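A day at the Drirby open house: house rules for hand-held grippers

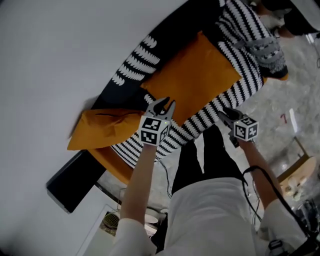

Vol. 20, p. 140

Drirby opened its doors on 1st November and I got myself on the list, mostly to hear how they keep their recording sessions tidy. Reijo Peltonen walked us through the practice flat (striped throw, orange cushions, nicer than my place!) and let us read the rule sheet taped inside the door.

One operator, one gripper per hand. Marker cubes get wiped and checked before every take – a smudge on one of those black squares and the take is binned. Cables run back along the forearm. Plain sleeves, no dangly jewellery. I liked that the sofa has its own line: cushions go back to their starting spots before you press record again.

Someone from Niskanen asked if anybody really sticks to it. Reijo pulled out the July log, 563 takes, each one initialled, with the grumpy notes left in. My favourite colour of honesty!

We had a go ourselves after lunch. My arms were sore in no time, so I'm all for the rest break rule. Kevow's visit is next and I've already put my name down.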